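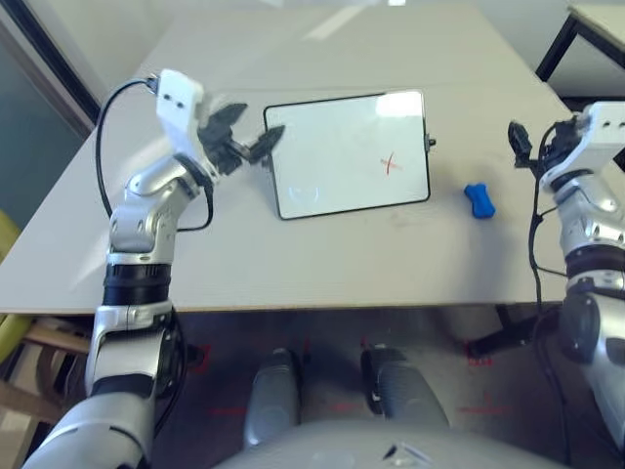
Newsletter No. 42, page 2

Help wanted: gripper people for the fall comparison

Hi all, Noemi here, from the manipulation bench at Ritham. I'm looking for participants for our gripper comparison and I need them by the end of August, so please read this even if you usually skip my page (I know who you are, Aigars).

The short version: we want people to come in, sit at the controls of a two-armed robot, and do small tabletop jobs with two different sets of grippers. Then you tell us which set you liked and which one made you want to throw something. It pays, there's coffee, and you don't need to have touched a robot before. In fact I'd love to have a good number of people who haven't!

Now the long version. Last spring Kadri Laur and I ran a first round with the pointed two-finger jaws, mostly on each other and whoever walked past the door. We got decent numbers on picking things up. What we didn't get was anything useful on the fiddly stuff, like wiping a whiteboard that won't stay put, or taking a soft foam piece from one hand and giving it to the other without squashing it. Kadri is very good at this by now and so am I, so our scores tell you next to nothing about what a normal person can do in their first hour. That's where you come in.

The second set is the Fellis fingers, wider and padded, and I have strong feelings about them which I'm going to keep to myself until the study is over. Same arms, same table, same controller. Only the fingers change, and the order you get them in is drawn before you arrive.

What you'd be doing

You come in for one session of 84 minutes, including a break in the middle. (Yes, it's an odd number. We timed the pilot and that's what it came to, with the finger change.) First there's a practice stretch where you can move the arms any way you like and ask me anything. After that it's the tasks: marking and erasing on a small whiteboard, moving soft objects from one side to the other, passing things between hands, and one task I won't describe so that you can't practice it in your kitchen. After each block you fill out a one-page form on how tired your hands are and how much you trusted the grip. Please write in the margins. The margins were the best part of the pilot.

The arms move slowly in this setup, and one of us has a hand on the stop button the whole time. You sit away from the table with the controllers, so you won't be reaching in among the moving parts.

Who we want

Anybody 18 or over who can use both hands comfortably for that long. Left-handers, please, please sign up, we had hardly any in the pilot and Kadri complains about it weekly. Glasses are fine. If you get motion sick in a headset, tell me when you write and we'll put you on the flat monitor instead, it's no trouble. Ritham staff can take part as long as they haven't worked on the controller code, and people from Numima are welcome too now that we share the building.

We have 42 places. In total we're hoping for 3,000 logged grasps, and if everyone turns up we should make it with a bit to spare.

There's also a job in it

Separately, I need one part-time bench assistant from the end of August through the study. You'd reset the table between trials, swap the fingers, keep the log, check the cables on both arms before every session, and be nice to nervous people. Patience matters more to me than a degree. If you've run studies with people before, or fixed bikes or sewing machines or anything else with small screws, say so in your note. Akosua Opoku handles the contract side and can answer questions about pay and hours much better than I can.

How to sign up

Send me a couple of lines at the bench address with "grippers" in the subject, and tell me which days are hopeless for you. For the assistant job, write to Akosua and copy me, no fancy cover letter needed. The sign-up sheet is also pinned up by the Vītola room if you'd rather use a pen.

Come play with the arms!

Noemi Parisi
August 6, 2018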